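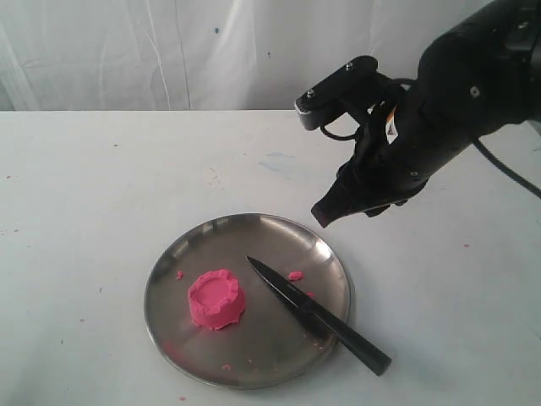

Please tell us when the toy library is coming back, a reader in Drokness wrote to this page in March, and could it be before my youngest is too old for it? Well, we can tell you now, and we couldn't be happier to do it. The Filtley Toy Library opens its doors again this May, in a new home on Swanepoel Street, with longer hours and far more shelf space than it ever had in the old spot behind the bus depot.

If you grew up here, you probably remember the old place. It was one narrow room with a heater that clanked, and you had to turn sideways to get past the dollhouses. It closed when the depot building was sold, and everything went into storage out in Wovell. A lot of families assumed that was the end of it. Happily, they were wrong!

The new library has two rooms. The front one is for borrowing, with low shelves so that kids can reach things themselves (and they will, so leave yourself extra time). Puzzles and board games run along the window side, building sets are opposite, and the ride-on toys are parked by the door. The back room is for staying and playing. It has washable floors, a sink at child height and long tables for paint, glue, play dough and anything else parents would love to keep off their own carpets.

The collection has grown, too. When the last box was unpacked, the count came to 1656 toys and games ready to lend, all of them checked for missing pieces. Donations kept coming the whole time the library was closed, including a marble run so big it has to be borrowed in separate bags, and a wonderful set of hand puppets that used to belong to the Drokness elementary school. There are also more toys for babies this time, and a whole shelf of games with large-print cards that should suit grandparents very nicely.

Borrowing works much as it did before. A family card lets you take home two items at a time, and you can keep them for three weeks. Puzzles are still weighed on the kitchen scale when they come back, a trick longtime members will remember fondly. If the number on the lid doesn't match, you get a week to look under the couch. Old cards are no good anymore, but former members can swap theirs for a new one at no charge. Everyone else pays a small yearly fee, and there's a free card for any household that asks for one.

Play sessions in the back room start at 10 in the morning and again at 2 in the afternoon. Mornings are meant for toddlers and preschoolers, and afternoons are open to all ages. There's room for 40 people, grown-ups included, and you don't need a card to come. Dress for mess! Aprons are provided, but they're short on the sleeves, and the paint does find its way up.

One thing we're especially excited about is the homemade dough corner. The library used to hand out a photocopied recipe for salt dough, and people still ask for it years later. Now the recipe will be pinned up by the sink, and families will be able to mix a batch during the afternoon sessions and take it home in a jar. It's a basic mix of flour, salt, water, oil and food coloring. Bring your own jar if you can, with a lid that fits tightly. The dough has a lot of salt in it, so please keep it away from dogs as well as from hungry two-year-olds.

The move was paid for with a small town grant and a long string of bake sales and yard sales, which brought in $4000 between them. Most of that went toward the shelving and the new floor. What's left will buy spare parts, wheels above all. Anybody who has watched the ride-on trucks go around that parking lot will understand why.

Getting there is easy from Filtley, where the library is a short walk uphill from the main square. From Wovell and Drokness, take the bus to the square. Drivers can use the lot behind the building, but the entrance is tight and the front steps have a ramp on the left side only, so families with strollers may want to unload there first and park afterward.

Opening day begins at 10 in the morning with a puzzle swap on the sidewalk, weather permitting. Bring a puzzle you've finished and take a different one home. Cards will be made out at the front desk until closing time, and the toys can go out the door that same day. Donations will be accepted again starting in June. The library can't use stuffed animals or anything that needs a part you can't find, but it would dearly love more wooden train track, the curved pieces in particular.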